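Week 8: Can it make breakfast yet?

Handout for the chores unit. Read before the tutorial on 3rd November.

Every January a firm announces that the home robot has arrived. Diteck said it about folding towels, Ellitz about loading a dishwasher. I'd like you to be harder to please. When you read a claim, ask what was on the bench, who put it there and how many tries went unreported.

Our chore for this week is toast.

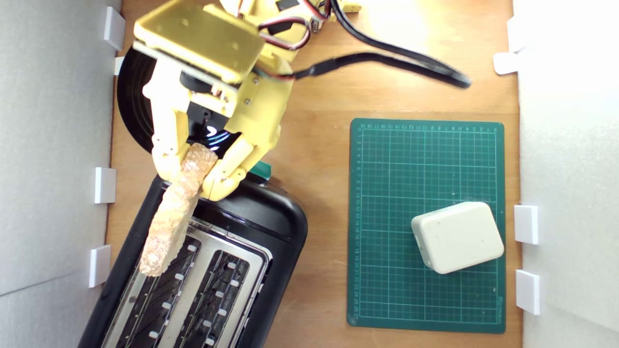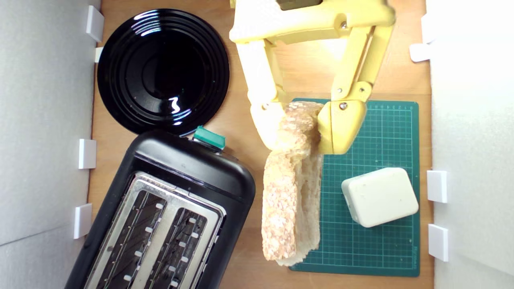 Bread in the gripper in both of these. 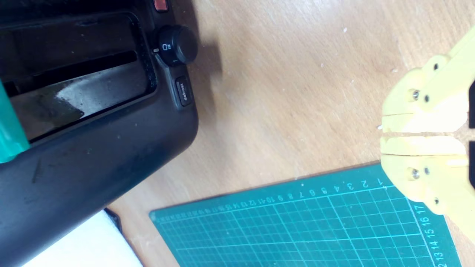
A grip is the cheap part. Bread crumbles, bends and comes in odd shapes, and a slot forgives very little. Then the lever, the browning, and getting the stuff out again without wrecking it. A six-year-old manages most of that in a kitchen they've never seen.

The Ammann report (on the course page) gives 51 successes and doesn't give the number of attempts. Treat that figure as worthless until you find the second one. Ullivano does better: 4,000 attempts, 2,005 successes, all with one toaster. Would you pay for a toaster that worked half the time?

For the tutorial, bring one published claim and a list of what it leaves out.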